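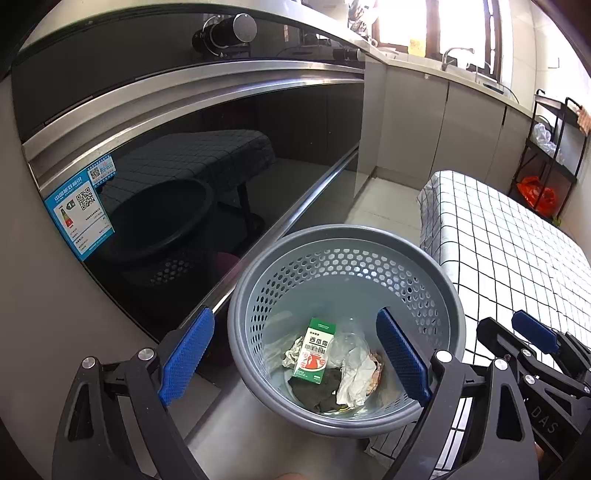
Fokero: Design and Testing of a Two-Player Puzzle Game for Handheld Consoles

Final report, Interactive Media Project
Department of Computing, Florkcombe College
Submitted October 2, 2022

1. Purpose of the project

The project group was asked to design, build and test a short game suitable for a handheld console with a small screen. The group chose a cooperative puzzle game, given the working title Fokero, in which 2 players share one device and take turns moving a single character through a flooded library. The course requirements called for a playable build, a record of testing and a written evaluation.

2. Design

The game consists of 9 levels. Each level introduces one new rule, and no rule is dropped once it has been introduced. The first player controls movement and the second controls the water level – the device is passed across whenever the character reaches a marked tile. An early version allowed both players to act at the same time, but the buttons proved too close together for two pairs of hands, and this version was abandoned in February.

Text on screen was kept to a minimum. Menu labels were set in a larger type size after the first round of testing, which required the inventory screen to be redrawn.

3. Development

The build was produced with Illow, the level editor used in the second-year course. Illow handles tile maps well but stores water height as a whole number, so the slow rise planned for the later levels could not be shown smoothly. The group replaced it with a stepped rise and a short sound cue. Saved games were limited to one slot per device.

4. Testing

Testing took place in the Alaoui Building over 4 sessions. A total of 13 students from outside the department took part. Testers played in pairs where possible, and one tester was paired with a member of the group. Sessions were observed, and testers completed a short form afterward.

Most pairs finished the opening levels without help. Level 6 caused the greatest difficulty: testers did not notice that the drain could be opened from either side. A second drain handle was added and the level was tested again in the last session, with fewer requests for help.

Several testers commented that the pause screen did not show whose turn it was. This has been corrected in the submitted build.

5. Evaluation

The main requirements were met. The turn marker, the stepped water and the shared device worked together as intended, although the final level remains too long for a single sitting. The group did not complete the planned color settings for players with low vision, and this is the most serious gap in the submitted work. Any further development should begin there, followed by a second save slot.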